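Sorting cloth scraps into bins: by color or by weight?
Sewing and Mending > Storage

mabelmonte
Posted February 2025
Mark Anthony here, from the Burnstead mending group. We meet in a big bright room, a whole wall of windows, which is wonderful for matching thread and terrible for anything that fades. I've taken over the scraps and I want to get them into clear plastic bins before we open up again. So far I'm going by color. Grays and reds together, tans and whites together. 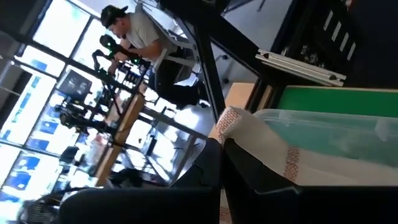 milagros_m
Color is pretty but you'll regret it! I did mine that way in October and every time I needed a patch for a heavy shirt I was digging through flimsy stuff in the right shade. Go by weight. And keep the bins away from those windows, my reds went pink on one side.

mabelmonte
Point taken on the sun. I'm not sold on weight though, most of our people come in asking for "something beige" and that's all they know.

C. Quintela
I'm with Mark Anthony. With only 2 bins on the table, weight is overkill. When I had 11 it made sense. My gripe is beige itself, because a warm tan and a grayish taupe are not the same color and you only find out once the patch is sewn on. I bunch a piece up in my hand and look down into the folds, the shade in there tells you more than the flat side does.
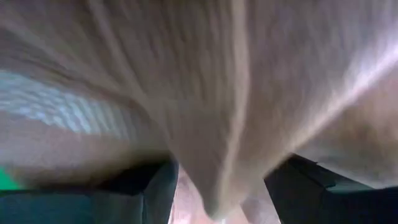

Do you iron the scraps before they go in?
Only the cottons, and only if they're bigger than my hand. The rest get a shake and go in as they are.

milagros_m
See, I iron everything, and I fold it too. A heap in a bin is still a heap, Cristóvão.

C. Quintela
A heap I can see through the side of a clear bin! Folding lasts until the first person goes looking for a red.

mabelmonte
OK, stopping you two there. Gray and red are in one bin, tan, beige and white in the other, patterned whites included. No folding for now. Sorry Milagros.
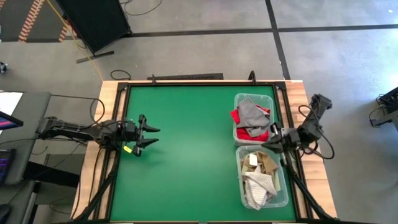 Do the bins need lids?
Skip them while you're still sorting, and put them on when the bins go up on a shelf.

nilmini_s
Can I put in a word for the tiny squares? They sink to the bottom and you never see them again. I keep mine in an envelope inside the bin.

milagros_m
Envelope, yes. On that we agree.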